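Tea stains in mugs, what do you use?

wrandak
Jan 15, 2019
Brown rings in every mug I own. Dishwasher does nothing. Had 10 mins of scrubbing one this morning and gave up. Bicarb??

konrad_n
Bicarb and a damp cloth. Done.

cleggy
Not bicarb, takes ages. Denture tablet, hot water, leave it overnight. Pence each.

konrad_n
Overnight for a mug? Mine takes a minute. You lot must drink it like tar

cleggy
Builders strength yes. And your way you still have to scrub dont you

zeyu
Hard water here so they come back in a week whatever I do. Descaler every so often, rinse it loads. Wouldnt use bleach, can taste it after.

wrandak
Trying the tablets tonight then. Mostly bothered about the blue one, my favourite
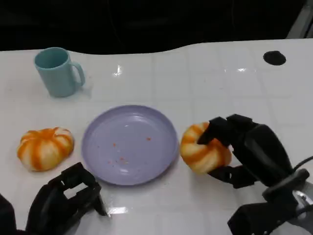
blue mug, purple plate

damo_m
Nice colour. Plastic plates are worse than mugs imo, curry never comes out of them

konrad_n
Bicarb for that too

cleggy
Give over Konrad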